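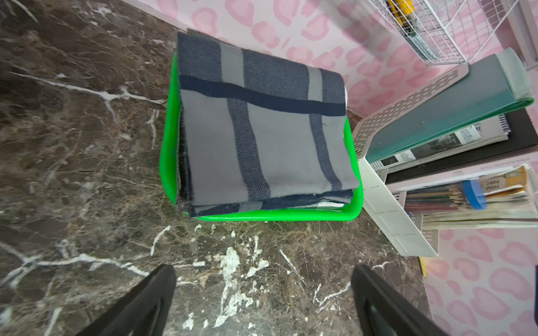 Attachment 1: plaid scarf, folded, in the green basket

Ticket subject: Listing photos upload fine, then vanish when I hit Publish
Status: Resolved
Opened by: Anel Chauke
Product: Hivomine shop manager

Anel Chauke, 9:40 am
Hi there! I run a little secondhand clothing shop on Hivomine (it's called Stukomley, if you need to look me up) and I've been pulling my hair out over this since last night. I make a new listing, add my photos, they show up in the preview looking great, and then I hit Publish and the listing goes live with that gray "no photo" square. The title's there, the price is there, the shipping is there. Just no picture. The scarf listing is the one I'd love to get up first, it's November and scarves are pretty much all anybody wants from me right now.

What I've tried so far: logged out and back in, cleared the cache, used a different browser, and restarted the laptop. Same thing every time. My older listings still have their photos, thank goodness.

Narayanan Chacko (Support), 10:25 am
Hi Anel, thanks for the detail. Could you tell me whether the listings that fail are new from scratch or copied from an old one? And do you have any add-ons turned on under Shop Settings?

Anel Chauke, 10:52 am
Oh, good question. Copied! I always copy because my shipping table is a beast and I don't want to type it again. I just made one from scratch to check and the photo stayed put, so you may be onto something there.

Add-ons, I have 2. One is the Lustberg label printer thing and the other is Kamolrat, which adds my shop name in the corner of the photos. I've had Lustberg forever. Kamolrat I put in last month and it worked fine until yesterday, so I didn't think of it.

Narayanan Chacko (Support), 11:30 am
Please try turning Kamolrat off, then copy an old listing and publish it with a new photo. Leave Lustberg on for now.

Anel Chauke, 12:15 pm
OK so, with Kamolrat off I copied 3 different listings and every one of them published with its photo! Turned it back on, copied another, gray square. Off again, photo's back. I did the scarf while it was off and it's live now, yay.

I'd still like my shop name on the pictures though. Somebody lifted a bunch of mine last winter and put them up as their own, and it took forever to get them taken down. Can I have both?

Narayanan Chacko (Support), 2:05 pm
I passed this to Ketsara Limsakul on our add-ons team. When you copy a listing, Kamolrat is still looking for the old listing's photo folder, so the stamped version gets saved in the wrong place. Under Kamolrat > Advanced, please switch "Save to" from "Source listing" to "Current listing" and try again.

Anel Chauke, 2:48 pm
Found it, and yep, it was set to Source listing. I don't remember ever touching that page, so maybe an update changed it? Anyway, I switched it, turned Kamolrat on, copied a listing, published, and the photo's there with my shop name in the corner. I've done 12 since then and they're all fine.

You can close this one. Please thank Ketsara for me!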